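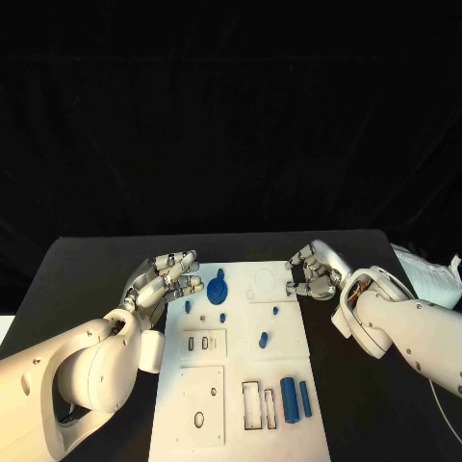
Station 4, bench top with pegboard in position. Black curtain drawn behind.

BURKDALE SKILLS CENTER
Workstation Safety Inspection: Bench and Pegboard Stations
Skemitz Building, Room 86
Period covered: March
Inspected by: Junaid Shaikh
Station: 4

Ratings used on this form
S = Satisfactory
M = Minor item, correct before next monthly inspection
R = Remove from use until corrected
N/A = Not applicable at this station

Inspectors are to enter a comment for every item rated M or R. Comments for items rated S are optional but are encouraged where the condition has changed since the last form.

SECTION A. TABLE

A1. Table stands level and does not rock under hand pressure at each corner.
Rating: S
Comment: Checked at all corners. The leveling foot replaced in the last period is holding.

A2. Table surface is clean, with no residue, chips or raised edges.
Rating: S
Comment: Dark gray surface wiped before inspection. One shallow scratch near the front edge, already recorded, has not grown.

A3. Surface is clear of items that do not belong to the station.
Rating: M
Comment: White crumpled item, cloth or paper, left toward the far right corner of the table. Cloths are to be folded and returned to the supply shelf, and used paper placed in the bin. Repeat finding. The same comment was entered for Station 2 on the previous form.

A4. Table edges are free of splinters, sharp corners and loose trim.
Rating: S

A5. Load on table does not exceed the posted limit of 200 pounds.
Rating: S
Comment: Limit label is present and legible on the underside of the front rail. It should be moved to a location where users can read it without kneeling.

SECTION B. PEGBOARD

B1. Board lies flat on the table and does not slide when a peg is pressed home.
Rating: S
Comment: Non-slip pads in place. Tested with moderate hand pressure from the front and from both sides.

B2. Board surface is free of cracks, particularly around the cut-out slots.
Rating: S
Comment: Slots examined with a flashlight. No cracking found at the corners of any slot.

B3. Slot edges are smooth to the touch.
Rating: M
Comment: One slot has a slight burr on its inside edge. It does not cut the skin but will catch a glove. To be dressed with fine abrasive paper by the maintenance office.

B4. Pegs are complete, undamaged and of the correct color for the board.
Rating: S
Comment: Blue pegs only, as specified for the white board. Pegs from the Rajput boards are close in size and must not be mixed with this set. They will enter the holes but do not seat fully.

B5. Small pegs are accounted for at the start and end of each session.
Rating: M
Comment: Session log was signed at the start but not at the end on two occasions this period. The smallest pegs sit at the very edge of the board and are the ones most easily knocked to the floor, where they are a slip hazard and difficult to find. Session leads are reminded that both signatures are required.

B6. Knobs are firmly attached and turn or lift without force.
Rating: S
Comment: Round blue knob near the top of the board checked for looseness. Sound.

B7. Board has been cleaned according to the posted schedule.
Rating: S
Comment: Mild soap solution only. The use of solvent cleaner on the white boards was discontinued after clouding was noted on an older board.

SECTION C. CURTAIN AND SURROUNDINGS

C1. Curtain hangs freely and is not caught beneath or behind the table.
Rating: S

C2. Curtain fabric is free of tears, fraying and heavy dust.
Rating: S
Comment: Black fabric shows dust readily when viewed from the side. Light dusting found along the top hem only. Next cleaning is due at the end of the quarter.

C3. Flame-resistance tag is attached and readable.
Rating: M
Comment: Tag is attached but the print has faded. Replacement tag requested from Briment, the supplier of the curtain. The certificate is held in the office binder and remains valid.

C4. Curtain does not block exits, extinguishers, vents or light switches.
Rating: S
Comment: When fully drawn, the curtain ends almost 4 feet short of the extinguisher cabinet. This clearance is acceptable. Do not extend the track.

C5. Lighting is even across the table and free of glare.
Rating: S
Comment: The dark curtain and table keep reflections low. Users should have no difficulty seeing the slots from the working side.

SECTION D. CABLES AND POWER

D1. Cables are routed away from the working area and do not cross the board.
Rating: M
Comment: Thin white cable at the right side of the station should be secured with a clip at the table edge. It does not reach the board, but a loose cable at this height may be pulled by a sleeve or caught by a passing cart.

D2. Cable jackets are intact, with no cuts, kinks or flattened sections.
Rating: S

D3. Outlets and power strips are mounted off the floor and are not overloaded.
Rating: S

D4. Floor around the station is free of trailing cables.
Rating: S
Comment: Floor cover strip was lifted and cleaned underneath. Adhesive is still good.

SECTION E. FLOOR AND ACCESS

E1. Floor is dry, clean and free of dropped pegs.
Rating: S
Comment: Swept before and after inspection.

E2. Clear walkway is kept on the working side of the table.
Rating: S

E3. Station number is posted and can be read from the door.
Rating: M
Comment: Number card has curled at one corner. Replace with a laminated card.

SUMMARY OF OPEN ITEMS

A3. Clear crumpled item from table. Session lead, same day.
B3. Smooth slot edge. Maintenance office.
B5. Obtain end-of-session signatures. All session leads.
C3. Replace faded tag. Request sent to supplier.
D1. Fit cable clip at right side of table. Maintenance office.
E3. Replace station number card. Front office.

No items were rated R. Station 4 may remain in use while the items above are corrected.

GENERAL COMMENTS

The condition of the station is good overall and the board is in better order than at the last inspection. The two housekeeping items, A3 and B5, have now been noted at more than one station and will be raised at the next staff meeting. Staff are asked not to move pegs between stations to make up a shortage. Spare blue pegs are kept in the labeled drawer in the supply room and may be signed out during office hours.

Completed forms are to be returned to the Burkdale front office by 4 p.m. on the day of inspection. A copy is to be kept in the station binder.

Inspector: Junaid Shaikh
Reviewed by: ____________________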